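Re: [playfood] Felt condiments — how do you keep them standing?
List: playfood, the list for makers and menders of pretend groceries
Sent: Friday, 7:40 am

On the playfood list, someone wrote:

> I have a Gultirard felt bottle pattern that I love, but mine all
> lie down after a month. The mustard is the worst of them. Do you
> weight the bottoms? And is a label worth the trouble on something
> that gets chewed? I sell at a winter table and have to decide by
> January what goes in the grocery sets.

Oh, I have opinions on this one! I've been sewing pretend food for way too long and condiments are my favorite, mostly because they're quick and people smile when they see them.

First, the lying down. Mine do it too, and I've mostly stopped minding. A bottle on its side rolls less than you'd think (felt is grabby, even on a slick top) and the kids pick it up whichever way it's facing. I keep a red ketchup with a white cap end in my mixed set, next to the plates and the fruit, and on the table it looks perfectly at home flat on its side. The orange slice and the strawberry get more love anyway.
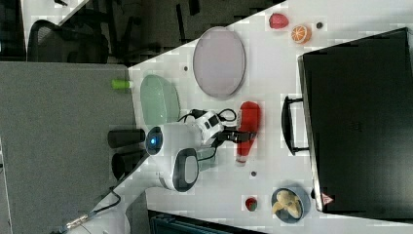

Yeo wrote back to me off-list when I said as much last time, and said I could repeat it: a bottle that won't stand is only half a bottle, because pouring is the whole game, and a kid who has to prop it against the plate before every pour will go find something else to do. Fair point. Yeo puts a disk of heavy canvas in the base and stuffs the bottom third hard before anything else goes in. I tried it on a mustard and it did help, so I take back part of what I said.

What I'd add is, don't overdo the stuffing up at the shoulder. If the neck is packed tight it gets top-heavy and over it goes. I use the Brakus wool stuffing up there, just a pinch, and the cheap stuff below. Total cost of one bottle is almost nothing if you buy felt by the big roll like I do. My last roll was supposed to do 20 bottles and I got 16 out of it, which tells you something about how I cut.

About the labels — yes, do them! I know it's slow. But a plain red tube could be ketchup or a crayon or a fire extinguisher, and the minute there's a pale patch with a tomato on it, everyone knows what's for lunch. My favorite kind is the keystone-shaped one with a tan or gold border and a dark green line running inside it, then a round red tomato with a bit of green curling under it. Embroidered lettering holds up so much better than marker. I did markers on the Fleden swap batch and they looked sad before anybody had even played with them. 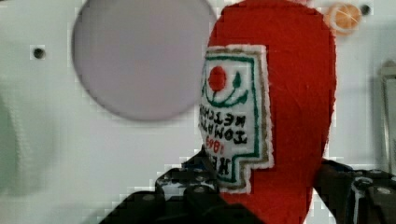 Put the patch on before you close the body, while everything is still flat, and remember it'll wrap. Whatever you stitch close to the edge of the patch is going to disappear around the curve, so keep your words toward the middle and make them shorter than you want to. I learned that on a relish that said RELIS from every angle.

As for chewing, I knot my thread twice and go round the edge of the patch again by hand. It's boring, I do it in front of the TV.

If you want my base circle I can trace it and send it to the list, but it'll have to wait until I find the good scissors.

Happy stitching,
your ketchup person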